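**Flondico trial – review meeting, July**

Held at the Wevham unit, upstairs room, 3 p.m. on Friday. Present: floor lead, buyer, two from packing, accounts by phone. Barkach sent apologies and a written note, which was read out under item 2.

**1. Last minutes**

Agreed with one change. The trial fee covers setup and training but does not cover shipping the kit back. Accounts will pay return shipping out of the July equipment budget if we don't go ahead.

**2. What is on offer**

Flondico is offering the two-arm tabletop kit on a 13-month lease, with the table frame, both arms, the grippers and the control software. Support is by phone and email on working days. A site visit is charged extra.

Barkach, who would handle the install, say in their note that they need one day to set up and another to teach a new task. They ask us to keep the stem types to 3 for the first month. Packing pointed out that we sell a good deal more than that in spring, and that Mother's Day orders are mostly mixed. Buyer to ask what each extra stem type costs to add and whether we can do it ourselves.

Subramaniam have also quoted, for a single-arm kit with a belt. The price is lower but the belt won't fit between the cold room door and bench two. Left on the table until somebody has measured again with the rack moved out.

**3. Silk range**

The silk range stays the first job for the kit. Fresh stems vary too much in thickness and bruise when gripped, and Flondico's own paperwork says the standard gripper pads have not been tested on fresh product. Packing would still like to see it tried on fresh before any lease is signed. Agreed to ask, but not to hold up the decision for it.

The target we gave Flondico was 20 vases an hour, one stem type per vase. Their reply was that this depends on how the stems are laid out, and they want to see our trays first. Two sample trays went out with the Wednesday van.

**4. Tulip task**

The task is picking up artificial tulips from the tabletop and putting them in a vase. Stems are laid flat with the leaves on, and in red, white and pink-and-white.
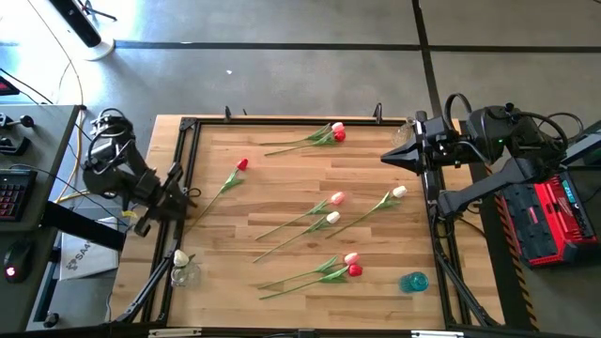

Packing's main worry is pairs. When stems lie across each other our people shake them apart without thinking, and the written spec says nothing about it. Floor lead to add a line to the spec asking for crossed stems to be handled without a person stepping in. Vase sizes also need to go in, with a narrow neck and a wide neck both listed.

Color order was discussed briefly. Shop orders mostly ask for mixed, so it can wait.

**5. Space and safety**

The kit needs clear floor on both sides plus a desk for the operator. Bench four would have to go. Electrician has quoted 55 dollars for the extra outlet – approved. Cables are to be run along the wall or under a cover, and the aisle to the back door stays open.

**6. Actions**

- Buyer: cost per extra stem type, and the fresh stem question, both to Flondico
- Floor lead: spec changes from item 4
- Packing: measure for the Subramaniam belt
- Accounts: book the electrician

Lease decision moved to the next meeting. Closed at 4:10 p.m.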